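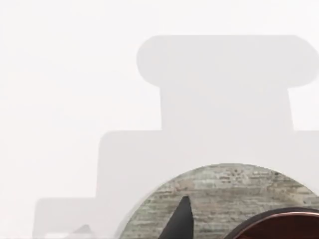
10 de diciembre de 2021 — cuaderno de sim, banco de dos brazos

Retomo donde lo dejó Gergely. Resumen de lo suyo: el planificador encuentra camino para el brazo derecho casi siempre, pero en cuanto hay un objeto en la pinza empieza a rechazar poses que a ojo están libres. Rafferty dice que es el margen de colisión, yo creo que es otra cosa. Apunto todo por si mañana no me acuerdo.

Config de partida:
- escena de mesa con objetos revueltos, semilla fija
- planificador de muestreo, tope 4000 iteraciones
- margen entre mallas 20 mm (venía así de Ramer, no lo he tocado)
- control a 500 Hz, percepción aparte, a su ritmo
- objeto agarrado = cuerpo adjunto al efector, con casco convexo

Primera tanda, 40 arranques con la misma semilla y distinto orden de objetos. Sin nada en la pinza, bien. Con el objeto adjunto, empieza la fiesta: el plan muere en la comprobación del estado inicial, ni siquiera llega a muestrear. O sea que el tope de iteraciones da igual, dejad de subirlo por favor.

Mirando el log: el contacto que reporta es objeto adjunto contra mesa. Claro — en el instante de levantar la pinza apenas se ha separado de la superficie y con el margen puesto todo lo que acaba de despegar cuenta como choque. Hay que permitir ese par durante el primer tramo de subida y volver a cerrarlo después. Lo de "después" es lo delicado: si se cierra por tiempo, depende de la velocidad. Mejor por altura.

Hecho en la rama de Aver, sin mergear. Cambio pequeño, dos funciones y un flag nuevo. El nombre del flag es horrible, ya lo cambiaré.

Segunda cosa, la percepción. El recipiente translúcido es un dolor. La profundidad sintética lo da como sólido y la segmentación lo da como fondo, según el ángulo, y el mapa de ocupación se queda con lo que le llegue último. Con el brazo asomando por detrás es peor, los píxeles negros que se ven a través de la pared salen etiquetados como robot y el filtro de cuerpo propio se los come. Resultado: un agujero en la pared del recipiente y el planificador encantado de meter el antebrazo por ahí.
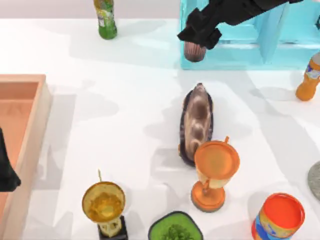
Brazo derecho con la magdalena en la pinza, delante del recipiente azul translúcido.

Tres opciones para el agujero:

1) usar la geometría conocida del recipiente y olvidarnos de la nube en esa zona. Rápido, feo, vale para sim y para nada más.
2) que el filtro de cuerpo propio compare profundidad además de máscara. Es lo correcto. Zihan tiene algo a medias.
3) inflar el mapa. No. Ya se probó en octubre y no quedaba sitio para pasar entre objetos.

Voy con la 1 para no bloquear al resto y abro tarea para la 2. Zihan, si lees esto: necesito saber si tu versión espera profundidad en metros o en milimetros, el comentario de la función dice una cosa y el test otra.

Tercera: el casco convexo. Para la magdalena sobra. Para la caracola o para los trofeos no sirve, las asas y el hueco de la copa desaparecen y cualquier agarre por el borde da colisión consigo mismo. Şükran propuso descomposición convexa offline y guardar las piezas junto a cada malla. De acuerdo, pero que alguien mire lo que tarda la carga, que ya va lenta. De momento sólo he descompuesto el trofeo dorado. Los agarres por el borde de la copa ya no se descartan todos, quedan unos cuantos que parecen razonables. No los he ejecutado.

Del brazo izquierdo hoy no toco nada. Se queda en su postura de espera y entra en la comprobación como obstáculo fijo. Ojo con esto: si alguien lanza los dos planificadores a la vez, cada uno cree que el otro está quieto. Falta el cerrojo. Irén dijo que lo hacía ella, pregunto mañana.

Controlador: nada raro en seguimiento, salvo un escalón en la muñeca justo al adjuntar el objeto. Sospecho que la masa cambia de golpe en el modelo y el término de gravedad pega el salto en un solo ciclo. Probé una rampa de 20 ciclos y el pico baja mucho en la gráfica. Falta repetirlo con algo más pesado, la lata por ejemplo, antes de darlo por bueno.

Pendiente:
- pasar la tanda entera con el par objeto-mesa permitido por altura
- renombrar el dichoso flag
- semilla nueva, llevamos demasiado con la misma y estamos ajustando a ella
- desomposición del resto de mallas
- que el log diga QUÉ par choca en la primera línea y no al final de todo
- preguntar a Gergely de dónde sale el margen de Ramer

Dejo corriendo la tanda en la máquina de Hegedűs, no la reiniciéis. Salida en la carpeta compartida, subcarpeta con la fecha.

3 comentarios · 2 veces compartido

Entradas recientes
- Filtro de cuerpo propio: notas sueltas
- Por qué falla el estado inicial (Gergely)
- Tiempos de carga de mallas, primera medida
- Migrar la configuración de Ramer a Aver

© 2021 Erimdale — Cuadernos internos | Contacto | Volver arriba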